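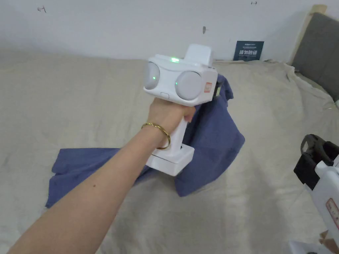 Llevo toda la tarde peleándome con la ropa de febrero, que es un mes traicionero: por la mañana te pones dos jerséis y a las cuatro te sobra hasta la bufanda. Mi sistema, si se le puede llamar así, consiste en volcarlo todo encima de la cama y no dejarme cenar hasta que se vea la colcha (mi abuela hacía lo mismo, pero ella terminaba). Siempre hay una prenda que se resiste, y esta vez es la azul, ese azul un poco apagado que me gusta tanto y que se arruga con solo mirarlo. Ahí sigue, hecha un gurruño, mientras yo cambio de sitio los calcetines para sentir que avanzo.

Mi amiga Jacqueline Millet me enseñó hace años a doblar las camisetas en tres y guardarlas de pie, como si fueran libros, y reconozco que el cajón queda precioso... ¡dos días! Al tercero busco la de rayas, tiro de ella y se me caen todas las vecinas. Ahora he comprado en Leclerc unos separadores de tela, 13 euros el juego, y les tengo una fe enorme. El cajón de arriba ya está listo, el de abajo lo dejo para mañana con un café bien largo.

Ah, y a las que me preguntasteis por las bolsitas de lavanda: las relleno yo con la del balcón, una cucharada grande por bolsa, y las cambio cuando dejan de oler.

Comentarios (3)

Solomiia Tkachuk
Yo las doblo en cuatro y tampoco me aguantan de pie, qué alivio leerte.

Maite
¿Los separadores se pueden lavar?

Jacqueline Millet
¡En tres, pero apretando bien! Ya te lo vuelvo a enseñar cuando vengas.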